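4.2 Der Auftritt als Verwaltungsakt

Wer Wahlkampfveranstaltungen nur aus dem Fernsehen kennt, unterschätzt den Anteil des Wartens. Von den acht Auftritten, die wir im Kommunalwahlkampf von Vidmar begleitet haben, begannen drei pünktlich, und zwei davon waren schlecht besucht. Die Kandidatin der Liste Ulus ließ ihr Publikum im April an einem Montagabend so lange stehen, dass sich im hinteren Teil des Saals eine eigenständige Debatte über Parkgebühren entwickelte. Sie war, nach unseren Feldnotizen zu urteilen, die gehaltvollste des gesamten Wahlkampfs.

Die ältere Literatur behandelt solche Verzögerungen als Störung. Vakulenko hat dagegen in seinen Gesprächen mit Ortsverbänden gezeigt, dass Verspätung durchaus eingeplant wird: Ein Saal, der wartet, sieht auf den Fotos der Lokalpresse voller aus, weil die Leute zur Bühne aufrücken. Unsere Daten stützen diesen Befund nur teilweise. In Nekar rückte das Publikum zum Ausgang auf.

Ergiebiger als die Reden selbst erwiesen sich die Ränder der Veranstaltungen. Kanagaratnam schlägt dafür den Begriff der »Nebenbühne« vor und meint damit alles, was zwischen Einlass und Begrüßung sowie nach dem Schlussapplaus geschieht. Auf der Nebenbühne werden Unterschriften gesammelt, Listenplätze beklagt und Cousins vorgestellt. Der Bürgermeister von Plindo, seit sieben Jahren im Amt und nach eigener Auskunft jederzeit ansprechbar, sprach auf der Hauptbühne über die Zukunft der Region und auf der Nebenbühne über eine Hecke. Zur Hecke bekam er Rückfragen.

Ein Wort zur Messung. Die Veranstalter in Plindo meldeten 2000 Teilnehmende. Der Saal ist für deutlich weniger zugelassen, und die Feuerwehr, die anwesend war, griff nicht ein. Wir verzichten daher auf eigene Besucherzahlen und verwenden die der Veranstalter ausschließlich als Indikator für deren Stimmung.
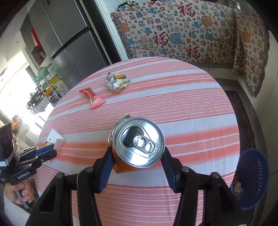

Abb. 3

Die Bewirtung ist in der Wahlkampfforschung bislang kaum berücksichtigt worden, obwohl sie in unseren Interviews häufiger erwähnt wurde als das Wahlprogramm. Gefragt, woran sie sich erinnerten, nannten die Besucherinnen und Besucher zuerst die Getränke, dann die Sitzordnung und mit Abstand die Rede. Dabei sind die Ansprüche bescheiden. Eine noch geschlossene Getränkedose auf einem runden Tisch mit gestreifter Decke (Abb. 3) reicht als Gastlichkeit vollkommen aus; als unhöflich gilt erst, wenn jemand daneben Faltblätter auslegt. Die Liste Ulus legte Faltblätter aus. Ob dies das Wahlergebnis beeinflusst hat, lässt sich mit unserem Material nicht entscheiden, wird innerhalb der Liste aber weiterhin erörtert.

Für die Kodierung haben wir Äußerungen über Speisen und Getränke zunächst unter »Sonstiges« geführt. Nachdem diese Kategorie alle übrigen an Umfang übertraf, wurde sie geteilt. Das Kodierschema in seiner zweiten Fassung liegt der Auswertung im folgenden Abschnitt zugrunde.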